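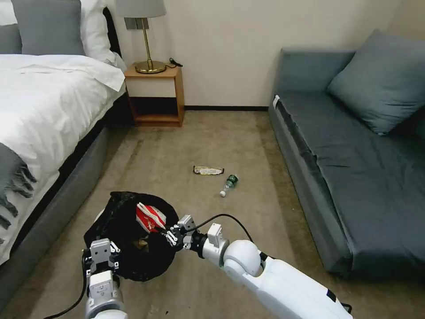 Litter picking, in domestic cleaning, is the collection of loose discarded matter from floors and furniture by hand, before any sweeping, vacuuming or wiping is done. It is usually listed as the first stage in a room-cleaning sequence and is treated separately from dusting and from tidying, in which objects are kept and returned to a place. Matter collected in this stage includes food packaging, paper, tissues, bottle caps, tags and similar items too large or too light to be taken up reliably by a vacuum cleaner. In carpeted bedrooms the bag is commonly set open on the floor close to the working area, as with the black plastic bag on the beige carpet between bed and sofa, where a crumpled snack wrapper lies in the open strip of floor. A bag placed this way leaves both hands free but has to be moved as the work proceeds.

Terminology

The term is borrowed from outdoor maintenance, where it refers to the clearing of streets, parks and verges. Indoor use is found mainly in housekeeping manuals and training courses. "Pre-clear," "first pass" and "strip-out" are used in the same sense, although "strip-out" in hotel work also covers the removal of used bed linen and towels. The handbook issued by the cleaning contractor Budano uses "dry pick" for litter and "wet pick" for spilled food or anything that leaves residue on the fibers.

Procedure

Most written procedures begin at the point farthest from the door and work back toward it. Large pieces are taken first. Wrappers are picked up by a closed edge or corner so that crumbs remaining inside are not tipped onto the carpet. Flat items such as receipts and film packaging are lifted with a fingertip at one side, as dragging them across cut pile tends to push fragments into it.

The spaces under and beside furniture are checked after the open floor. In bedrooms these are the gap between the bed base and the wall, the underside of any nightstand with an open shelf, the line of the baseboard, and the joint between sofa seat and back cushion. Long bedding is folded up onto the mattress during the check and let down again afterward. Throws with fringes or tassels are lifted clear of the floor, as small pieces of foil and thread catch in them.

Items of uncertain status, including coins, jewelry, cables, medication and handwritten paper, are not bagged. They are placed on a visible surface, normally the nightstand or desk.

Bags and holders

Polyethylene bags are standard. Thin bags collapse when unsupported, and several methods are used to hold the mouth open: folding the rim outward to form a cuff, standing the bag inside a bin, or fitting it to a wire hoop. The cuff method needs no equipment and is adequate for light, dry litter. Black bags hide their contents, so some employers specify clear bags for rooms in which lost property is likely.

The Trotine hoop, a folding ring on three short legs, was designed by Igor Domański and sold under the Domański name. It keeps a bag upright on carpet, though its feet can mark deep pile if left standing under load.

Time and training

In a study of residential cleaning conducted by Bronisława Mazurek at the Jornlow training center, 348 room visits were recorded. Litter picking was carried out as a separate stage in 88 of them. In the remainder it was combined with vacuuming, with the worker stopping to pick up pieces as they were met. Blocked vacuum heads were reported more often in the combined visits, but room size and carpet type were not controlled. Marisol Strickland later criticized the study for leaving out rooms with hard floors.

The Jornlow course allots 14 minutes to the subject, mostly for practice in cuffing and tying bags. Tolera Jemal's revision of the course notes added a section on bending posture and recommended kneeling for work beneath beds.

See also

Carpet cleaning
Housekeeping
Lost property
Waste sorting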